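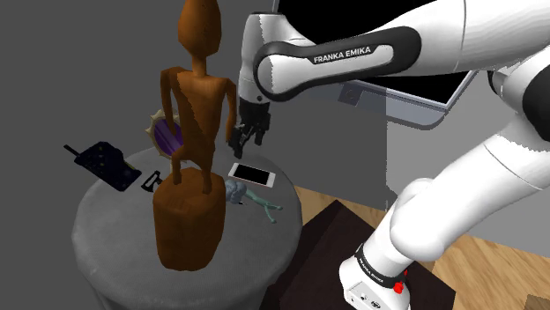 A phone on a round gray stool.

Loubna Belhaj reads from her second book of essays at the Ninmont library this Wed 2 August. Doors open after work, no ticket needed.

If you don't know her: she grew up in Furkine, trained as a court interpreter, and began writing columns for the local paper when her kids were small.

The first book, Dow Street Letters, came out of those columns. It's about families who pray in one language and argue in another.

I edited a few of the chapters, so I'm not neutral. The one on her grandmother's funeral is the best thing in it.

The new one is more about public life. She sat on the Vunavlow school board for two years and kept notes. She got 1,697 letters in that time and quotes from a lot of them.

Ngân Lưu will lead the talk afterward. She runs the interfaith reading group and has disagreed with Loubna in print more than once, so expect real questions.

Signed copies at the desk, cash or card. The side entrance has the ramp.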